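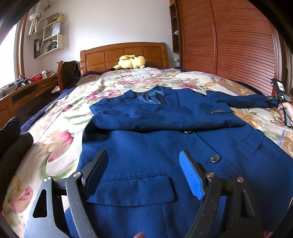 Why does one gripper in a pair drop out partway through a fold?

The usual culprit is the cable plug working loose when the wrist turns. The unit loses its connection for a moment, and the recording for that side freezes on the last good jaw position while the other side carries on.

I lost a whole afternoon to this one, so I'm writing down how I tracked it down and what I do now. We were doing suit jackets for the Bakance folding set, two people with hand-held grippers working over a bed, and I thought it was going beautifully. Then Kuo-hua Fung ran the check that night and messaged me: out of 132 takes, 14 had one jaw stuck half open. The jaw trace was a dead flat line, right through the part where the sleeve gets picked up. Bugger.

First, find out which kind of dropout you've got

Open the jaw trace for both sides and put them one over the other. If both go flat together, it's your recorder or your laptop and this page won't help you much. If only one goes flat and then jumps, keep reading. If it wanders slowly, that's a calibration problem — open and close the jaws all the way, zero them, and try again.

Mine was one side, every time. And it was always when the arm was reaching out to pinch the end of a sleeve, with the wrist rolled over.

Next, do the wiggle test

Put the jacket away for this bit, you don't need it. Start a recording, hold the gripper out straight and squeeze the jaws open and shut at a steady pace. Keep squeezing while you roll your wrist one way, then the other, then let the cable hang and give it a gentle tug near the plug. Say out loud what you're doing if you've got sound on. Then look for the flat bit. Mine fell over on the tug, first go!

Swap the cable with the one from the good gripper and do it all again. If the fault moves with the cable, chuck the cable. If it stays put, it's the socket. (Vanderleia Brito had one where it was both, poor thing.)
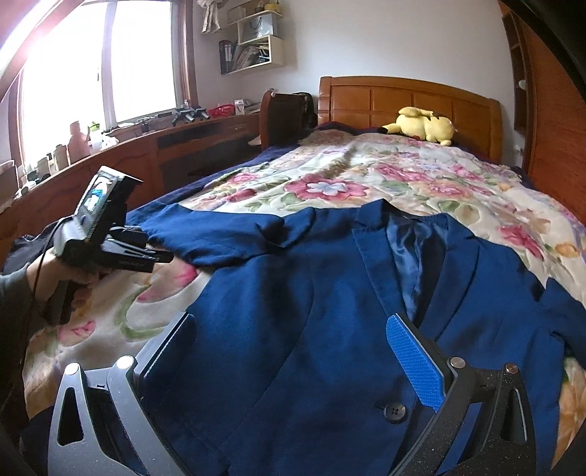
Fingers open over the jacket, and the thin cable looping from the back of the other gripper.

Fixing it

Mine was the cable, plus my own bad habit of letting the weight of it hang off the plug. New cable in, then a soft hook-and-loop strap on the forearm to hold it, with enough slack that you can roll your wrist fully both ways. Don't strap it tight. I did that the first time and it pulled worse than before.

Keep the loop clear of the jaws as well. If a loop gets pinched along with the fabric, stop, let go with both grippers and start the take over. Don't yank.

What to do with the bad takes

Don't patch the flat bits by drawing a line between the two ends. I was tempted — but that teaches the robot to close its jaws at a time when no one did. I binned all of mine and redid them in August with Lucimara Frota on the second gripper.

I now do the wiggle test before the first take and again after any break, and I look at the traces before anyone goes home.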